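Why Can You See Through Glass?

Look out a window and you can see the street, the trees and maybe the neighbour's cat. Now look at the wall beside it. You can't see anything through that, even though the wall and the window are both solid. If you knocked on either one, it would feel hard.

So what is different about glass? To answer that, we need to start with light.

What light does when it hits something

Light travels in straight lines from things like the sun, a lamp or a torch. Sooner or later it runs into something. When it does, three things can happen.

It can bounce off. This is called reflection. A mirror reflects nearly all the light that reaches it.

It can be soaked up. This is called absorption. A black T-shirt absorbs a lot of light, and the light turns into heat. If you have worn a black T-shirt on a sunny day, you have felt this.

It can go straight through. This is called transmission. Air, clean water and window glass all transmit light.

Most things do a bit of all three. Even a clean window reflects a little light. You can see this at night, when it is dark outside and the lights are on indoors. Your own face shows up in the window. The glass reflects the same share of light in the daytime, but the light coming in from outside is so much brighter that you don't notice your reflection.

Three words to know

Transparent things let light through in neat, straight paths. You can see clearly what is on the other side.

Translucent things let light through but scatter it on the way. You can tell it is bright on the other side, but shapes look blurry. Baking paper is translucent, and so is the frosted glass in many bathroom windows.

Opaque things don't let light through at all. Wood, bricks, metal and potatoes are opaque. Because they block light, they make dark shadows.

Some materials can change from one to another. Butter is opaque when it is cold, but melted butter is see-through once the white bits sink to the bottom. Raw egg white is clear and cooked egg white is not. Ice can be clear or cloudy, depending on how many tiny air bubbles are trapped inside it.

What is happening inside

Everything is made of atoms. Atoms are far too small to see, even with the microscope you might have at school. Around the outside of each atom there are even smaller things called electrons.

Electrons can take in energy from light, but they are fussy. They will only take in certain amounts. In a brick, there are plenty of electrons that can use the energy in ordinary light, so the light gets absorbed. In glass, the energy in ordinary light is the wrong amount. The electrons can't take it in and the light carries on out the other side.

There is a kind of light our eyes can't see, called ultraviolet light. It is the kind that gives you sunburn. It carries more energy than ordinary light, and ordinary window glass does absorb a good part of it. If our eyes worked only with the strongest ultraviolet light, a window would look as dark as a door.
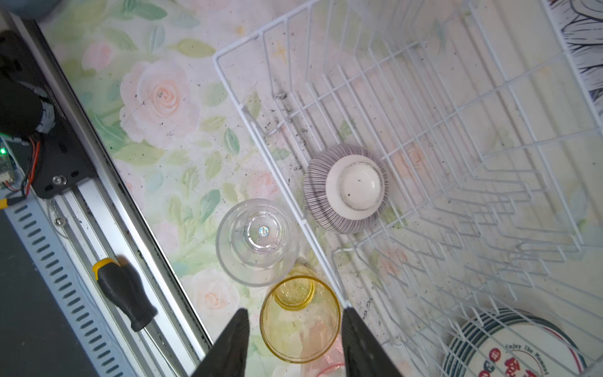

Where colour comes in

The light from the sun looks white, but it is a mix of all the colours of the rainbow. Coloured see-through things let some of those colours pass and absorb the others. Red cellophane lets red light through and stops most of the green and blue. If you look at a green leaf through red cellophane, the leaf looks very dark, because hardly any of its green light can reach your eye.

Glassmakers have known how to colour glass for thousands of years. They add small amounts of metal to the mix while it is melted. Cobalt makes a deep blue. Iron makes green, and many old bottles are greenish because there was some iron in the sand.

Plastic is coloured with dyes and powders. A dye mixes in completely, so the plastic can stay see-through. Powders made of larger bits scatter the light, and the plastic ends up cloudy or opaque.

Why crushed glass looks white

If a clear marble is crushed into powder, the powder looks white. The glass itself has not changed. The difference is that there are now thousands of tiny surfaces, and each one reflects a little light and bends the rest. The light bounces about in all directions and comes back out as a white glow.

The same thing happens with snow. Each piece of snow is a clear crystal of ice, but a heap of them looks white. Sugar, salt and sea foam work the same way. Please don't crush any glass to check. Sugar is much safer, and you can look at single grains with a magnifying glass.

Try it yourself: the see-through test

You will need a torch, a sheet of white paper and a collection of things from around the house. Good ones to try are a drinking glass, a plastic lid, baking paper, a sock, a leaf, a slice of cucumber and a wooden spoon.

1. Stand the white paper up against a wall or a stack of books.
2. Make the room as dark as you can.
3. Before you test each thing, write down whether you think it is transparent, translucent or opaque.
4. Hold it between the torch and the paper.
5. Look at the paper. Is there a dark shadow, a faint shadow or a patch of colour?

Now try stacking. One sheet of baking paper lets plenty of light through. How many sheets does it take before you can't see any light at all? When Peninah Mussa's class tried this, their torch was still showing faintly through 22 sheets. Yours may be different, depending on your torch and your paper.

Try it yourself: the magic spot

Put one drop of cooking oil on a piece of plain paper and let it soak in. Hold the paper up to a window. The oily spot looks brighter than the paper around it.

Paper is made of tiny fibres with air between them, and all those edges scatter light. Oil fills the gaps. Light passes between oil and fibre more easily than between air and fibre, so more of it gets through. A drop of water will do this too, but the spot fades as the paper dries. The oil spot will still be there on Saturday, and probably for weeks after that.

Words in this explainer

Absorb: to soak up.
Electron: a very tiny part of an atom.
Reflect: to bounce back.
Scatter: to send off in many directions.
Transmit: to let pass through.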